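Speaker notes – Closing week: what the buyer's agent does between clear to close and keys
Landar Realty, winter agent meeting, 19/12/2022
Speaker: Abdelkrim Shehata

Opening
Say who I am and which office I work from. Most of the room knows me from the Iltum branch. Ask for a show of hands: who has closed fewer than 20 deals? Those are the people I'm mainly talking to.
The talk covers the last stretch only. Offers, inspections and appraisals were in the May session, and the slides from that one are still on the shared drive.

The final walk-through
Book it for the day before closing, or the morning of. If the seller is still moving out, go twice.
Run every tap. Flush every toilet. Turn on the heat even in summer. Open the garage door with the remote, then with the wall button.
Check the repair list from the inspection against the receipts. Bring the list on paper – phones die.
Tell the Olatunji Street story here. Buyers signed without a second visit, and the washer and dryer that were in the contract had gone with the sellers. It took 19 days to sort out. Keep this short, people always want to ask about it and it eats time.

Wire instructions
Slow down for this part.
Clients get the wiring details from the title company. They call the title company back on a number they already had, never one from the email. We don't forward wiring details, even when the client begs us to.
Pause for questions.

The closing disclosure
The lender sends it at least three business days ahead. Ask the client to read it the same evening and compare it with the loan estimate.
Things I have caught: a misspelled name, an HOA fee charged twice, a missing seller credit of $600. The credit was in an addendum and whoever typed up the figures had only seen the first contract. Send addenda to title the day they are signed.

Utilities and keys
Client sets up power, water and gas to start on closing day. Give them the phone numbers a week ahead.
Ask the listing agent for mailbox keys, garage remotes, gate codes and the alarm code in one message. At the Drondesmont condos there is also a fob for the bike room, and the management office is only open until 2.
Keys are handed over when the contract says so. In our area that is mostly at recording, but read it each time. If the sellers are staying on, there should be a written agreement with an end date.

Closing gifts
Keep it modest and check with your broker on the limit. Gift cards to a hardware store go over well. Leave your logo off it.
Hand it over after signing, so it stays out of the way of the paperwork.
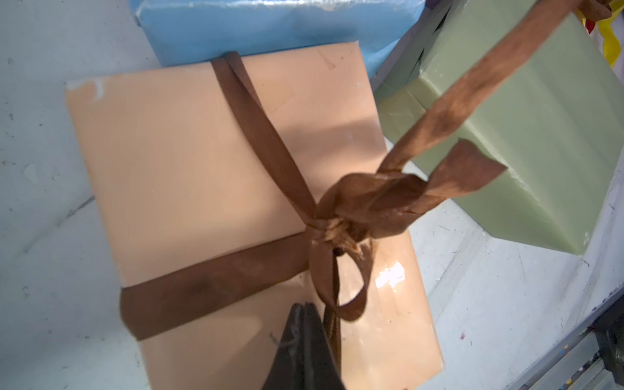

After closing
Call the next day, then again at a month. Remind them about the homestead exemption if they qualify – the county won't chase them for it.
Save the signed settlement statement in the client folder. They will ask for it at tax time.

Questions
If no one starts, ask the room how they handle a walk-through when the buyer lives out of state. Checklist handouts are by the door.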